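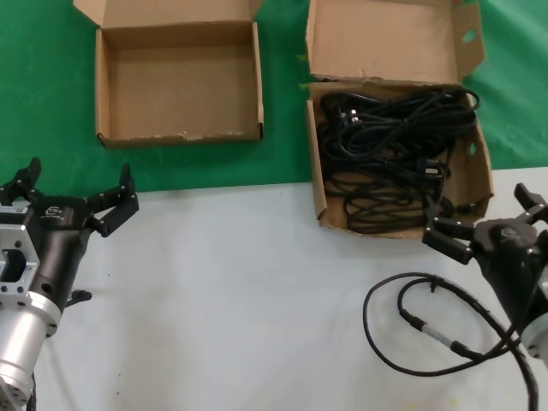 Both arms over the bench, cable box on the right.

Notes from the second round of trials with the two-arm cell at Udlow. The first round was all rigid parts and the results were dull. This one is cable, and the question was whether we keep the three-finger Lumbao hands or go back to the parallel jaws we ran through the winter.

The task is simple to write down. Take a power cable out of one carton, carry it across, put it in the other carton. A trial counts if the whole cable ends up inside the second carton, plug included, with no help from the operator. A plug hanging over the lip is a fail. I was strict on that because a hanging plug catches on the next pick and wrecks the following trial as well.

We logged 1,141 attempts over March, with the last 149 under the revised grasp settings. Everything before the revision I treat as tuning, and I haven't tried to squeeze a success rate out of it.

Fingers

The Lumbao hand closes in two stages. The proximal joints move until they see resistance, then the tips curl. On a rigid part that gives you a nice enveloping grip. On a coil it tends to sweep loops out of the way during the first stage and then curl onto whatever is left. Lowering the closing speed helped a fair bit. Lowering the current limit did not help at all - the fingers stalled against the cable jacket and reported a good grasp with nothing behind it.

What fixed most of it was approaching with the hand partly closed. A fully open hand also needs clearance it doesn't have inside a carton, and the side flaps take a beating. If you are setting up something similar, budget for spare cartons. Ours go ragged along the edges quickly and the depth estimate gets worse as they do.

The parallel jaws are better at one thing, and that is picking the plug. Two flat faces on a moulded plug is a very solid grasp. They are poor at everything else in this task. They pinch a single strand, the rest of the coil unwinds on the way up, and you end up towing a long tail across the bench.

Wrist cameras

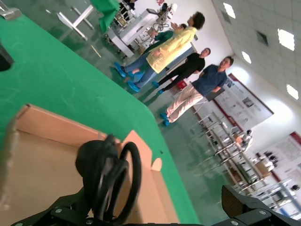

Exposure and field of view

The Grutetti wrist modules have a very wide lens. With the wrist tilted, a large share of the pixels goes to the hall, the ceiling lights and whoever is standing past the bench. The box and cable can end up down in one corner. Auto exposure meters on the lot, and black cable in a brown box loses out.

I tried 3 things, in this order:

1. Fixed exposure, set once in the morning. Good until the light changed in the afternoon, then progressively worse.

2. Auto exposure metered on a window over the lower part of the image only. Much steadier. The ceiling lights blow out, but I don't need the ceiling.

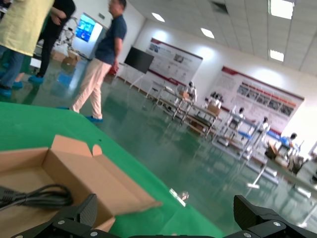
3. Cropping before the image goes to the policy. Cheap to do, and it takes most of the moving background with it. The catch is that the crop has to be chosen with the fingers in view, or you lose the one cue that tells you how the tips sit relative to the cable.

I settled on 2 and 3 combined. Keep the uncropped stream on disk if you have the room for it. I threw mine away for the first week and regretted it when I wanted to change the window.

Controller

The Grarnex controller runs both arms from one clock, and I have few complaints. The handover between teleoperation and autonomous mode still drops a command now and then, which shows up as a small twitch at the wrist. It matters when the fingertips are already down in the coil. The workaround is to hold position before switching and blend the first commands in slowly.

For now the Lumbao hands stay on both arms. Next job is a softer pad on the fingertips, then the same task again with a stiffer cable.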